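Kullari
Hand-Held Grippers
Products > Kullari H2 > Replacement finger pads

Kullari H2 Finger Pad Set, second version

Set of two rubber pads with four screws and one hex key
In stock at the Rosenthal warehouse
Fits: Kullari H2, all handles

Safety and fault notice, 16 January 2024

Please read this notice before you order the pads or use a gripper with the first version of them.

What was the fault

In November we received reports that a pad of the first version had come loose from the finger during work. The pad does not fall at once. First it lifts at the lower end, and when the operator closes the fingers on a smooth object, it slides a little upward and the object turns in the grip. With a plastic bottle this is only annoying. With a drinking glass it can be dangerous, and one operator at our customer Fostov received a cut on the thumb when a glass slipped out and broke on the floor.

We tested returned pads in our workshop in Stellisley. The rubber itself was in good condition. The fault was in the glue layer, which became soft after many cycles. The first pads to fail did so at 3000 closings, and we had promised a much longer life. We are sorry for this.

What is changed

The second version is held by glue and also by two small screws at the back of each pad. The rubber is the same mix as before, so the grip force you are used to stays the same and you do not need to calibrate the gripper again. The pad is 2 mm thick.

How to know which version you have

Open the fingers fully and look at the back of the pad, through the cut-out of the finger. If you see two small screw heads, you have the second version. If the back is smooth, you have the first. The larger screw near the finger tip is on both versions and does not tell you anything about the pad.

If you have the first version

Stop using the gripper with glass, ceramic and knives.
Press the lower end of each pad with your thumbnail. If it lifts, remove the gripper from service.
Write to us with the serial number from the handle. The new set is free of charge for all H2 grippers, also when the warranty is over.
Please do not repair the pad with super glue. It makes the rubber hard, and then the grip is worse than before.

Changing the pads takes 6 minutes for one gripper. After the change, close the fingers 200 times without load and check the screws again.

In use

The H2 is often used at home, with the things which people have on their tables: thermos bottles, plastic bottles, a glass turned upside down. Round and smooth objects are the hardest test for a pad, so please start with something that cannot break.
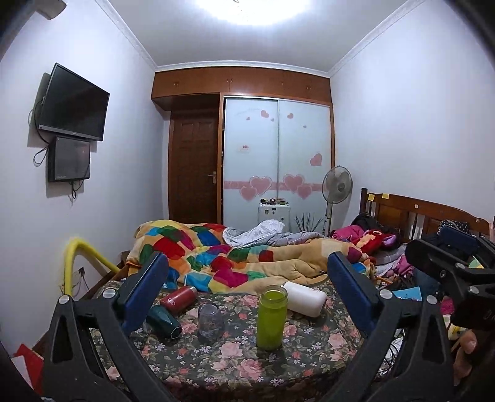 Juniper Kincaid: We had the loose pad on one of our H2s, left finger, exactly the lower end like you write. The new set went on without trouble, but the hex key in the bag was one size too small. Can you check the other bags?

Kullari Support: Thank you for telling us. A part of the first delivery was packed with the wrong key, and we are sending the correct one to everybody who received it. Please do not force the small key, it damages the screw head.

Orders and returns

Old pads can be sent back in the same bag. We would like to have them, also the broken ones, for our tests. Questions about this notice are answered by Lingyun Fan at the service desk.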